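Why Does Warm Air Go Up? (And Why Are Your Feet Always Cold?)

Air looks like nothing, which makes it very easy to ignore. It is also pushing on you right now from every direction and has been since you were born, and it has never once said sorry. 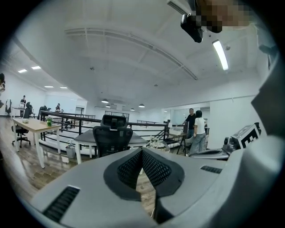 Air is stuff

First we have to agree that air is made of something. If you don't believe it, turn an empty glass upside down and push it straight down into a sink full of water. The water won't fill the glass. Something is already in there, and it got there first.

That something is a crowd of tiny bits called molecules. They are much too small to see, and there are a ridiculous number of them. They zoom around, bump into each other, bounce off the walls, bounce off the cat, and never sit down. If you have a younger brother you already have a pretty good model of this at home.

What "warm" means

When air gets warmer, its molecules move faster. When it gets cooler, they slow down. Temperature is mostly a way of saying how fast the little bits are going.

Fast molecules hit harder and push each other farther apart, so warm air spreads out. Think of a school hallway. When everybody is standing still waiting for the bell, you can squeeze a whole class into a small space. When everybody starts doing cartwheels, you need a bigger hallway, and probably a nurse.

So a bucket of warm air has fewer molecules in it than the same bucket full of cold air. Fewer molecules means it weighs less. The difference is small, but air is very fussy about small differences.

Going up

People like to say "heat rises," and grown-ups say it in an especially wise voice. It's close. What rises is the warm air, and it gets help. The cold air around it is heavier, so gravity pulls the cold air down harder, and it slides in underneath and shoves the warm air up out of the way. It's a bit like a cork in the bathtub. The cork doesn't climb to the top because it's ambitious. The water pushes it there.

Once the warm air reaches the ceiling it has a problem, which is that there's a ceiling. It spreads out sideways, cools off a little, gets heavier, and sinks back down, often near a chilly window or an outside wall. Then it may get warmed again, and up it goes. This big slow loop is called convection. You can say it kon-VEK-shun. Say it at dinner and see what happens.

Convection goes on in a pot of soup, in the ocean, and in the hot rock deep under the ground, where it moves so slowly that a snail would get bored.

Back to your feet

Now you know why the floor is the worst seat in the house in December. The heater works hard, the warm air goes up to visit the light bulbs, and the cold air settles around your ankles. If you've ever slept in the top bunk, you have met the other half of this problem.

Delphine Crenshaw lives in the town of Killon, where winter takes its job seriously. She once hung one thermometer by the living room ceiling and laid another on the rug. The ceiling one read 2 degrees warmer after breakfast. By bedtime, with the heater running all day and no one stirring the air up, the gap had grown a lot. Her dog, who sleeps on the rug, moved to the couch that same week. She says he worked it out without a thermometer.

A ceiling fan can fix some of this. Many of them have a small switch that makes the blades spin the other way. In summer the fan blows air down on you, and the breeze helps your skin cool off. In winter, on low and going backward, it pulls air up in the middle of the room, and the warm air has to roll along the ceiling and come down the walls. Ask an adult before you go looking for the switch. Ask twice if the fan is moving.

Cold air does the same thing in reverse. That's why a cooling unit is often put high on a wall. Cold air wants to fall anyway, so you may as well let it start at the top.

The really big version

Take this idea outdoors and make it huge, and you get wind. The sun warms up the ground, the ground warms up the air, and the air rises. Cooler air rushes in from the side to take its place, and your hat leaves town.

Hot air balloons use the same trick on purpose. Hortensia Quintero flies one over the Grajales valley, and she likes to leave just after sunrise, when the air is calm. On a morning when it's 41 degrees outside (that's Fahrenheit, so wear gloves), the air inside her balloon is far hotter than that. The balloon is big, so all those small differences in weight add up, and they add up to enough to lift a basket, a burner, Hortensia, and her very large sandwich.

Try it: the paper snake

You'll need a sheet of paper, scissors, a piece of thread, and a lamp or heater that's safe to stand near. You'll also need a grown-up, if one is lying around.

1. Draw a spiral on the paper, like a cinnamon roll.

2. Cut along the line. Leave a fat bit in the middle for the head.

3. Poke a small hole in the head and tie the thread through it.

4. Hold the snake well above the warm lamp or heater. It should never touch. Paper snakes are brave but they burn.

5. Keep your hand still and wait.

If the air is warm enough, it rises past the paper and gives each curl a little push, and the snake starts to turn. If it doesn't turn, try a smaller snake, or check that the heater is on.

Words to keep

Molecule: a very tiny bit of stuff.
Convection: the loop that air or water makes when warm parts rise and cool parts sink.
Draft: moving air that finds the back of your neck.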